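About us

Hi, I'm Matilde Macedo, and I run Redbridge Valve & Seal out of a long, low building in Aloncombe. We rebuild industrial valves, mostly gate and globe valves from paper mills and food plants, and we cut replacement gaskets while you wait (bring the old one, even if it's in pieces!).

I started with a secondhand lathe and a lot of phone calls. Bernardo Marinho came on board 2 years later and took over the test bench, and he's still very particular about who touches it. There are 18 of us now, with a second shop in Clalley that handles anything too heavy for our crane.

Most rebuilds go out in some 3 weeks. If your line is down, call me and we'll see what we can move around – I pick up early, usually before 7 a.m. We also stock spare stems and packing for the old Antunes valves, so if you've got one of those still running, please get in touch. I love those things.

Parking is around back, next to the loading door. 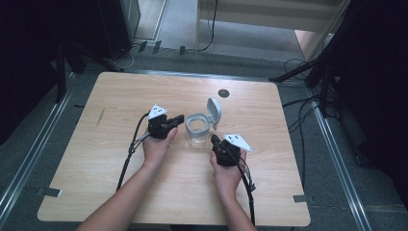
Page last updated: April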